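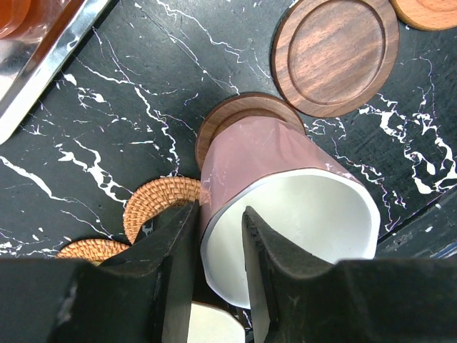

Ticket 2781: Pink cup leaves a ring on walnut coaster

Status: Open, waiting for reply
Opened: March 23, 2024
Product: Cloltunitz cup, pink with white veins, and Virkden walnut coasters
Shop: Pellegrini, Cakow branch

Problem

Good morning. I bought the pink cup and the round walnut coasters together in November. When I lift the cup after some hours, there is a dull ring on the wood. The ring is pale, it has the same size as the bottom of the cup, and I can feel it a little with the finger. The coasters stay always on our black marble-pattern table. The table itself has no mark.

What I tried already

1. Wiped the coaster with a soft dry cloth. The ring stayed.
2. Wiped with a cloth and a little dish soap, then left the coaster to dry for 21 hours. The ring was weaker, but it came back the next day.
3. Used the cup on a different coaster of the same kind. On this one I got a ring too, so I think the problem is with the cup and the first coaster is not a bad piece.
4. Put a glass with cold water on the coaster for the same time. No ring.
5. Checked the silver-gray band at the opening of the cup. It is tight and I do not find a leak there. The white inside is also smooth, without cracks.

Answer from support

Thank you for the clear list. Please dry the bottom of the cup completely and stand it on white kitchen paper overnight, empty. If the paper has a mark in the morning, something is coming out of the base. Please do not sand the coaster yet.

Update from customer

I did the test with the paper two times. First night: a thin gray line, not a full circle. Second night: nothing. After this I put the cup back on the coaster with 100 ml of warm tea and the ring was there again, but smaller.

I would like to know two things. Is it allowed to put oil on the Virkden wood, and which kind? And can I exchange only the cup, or must I send back the coasters too? I have still the receipt and the box.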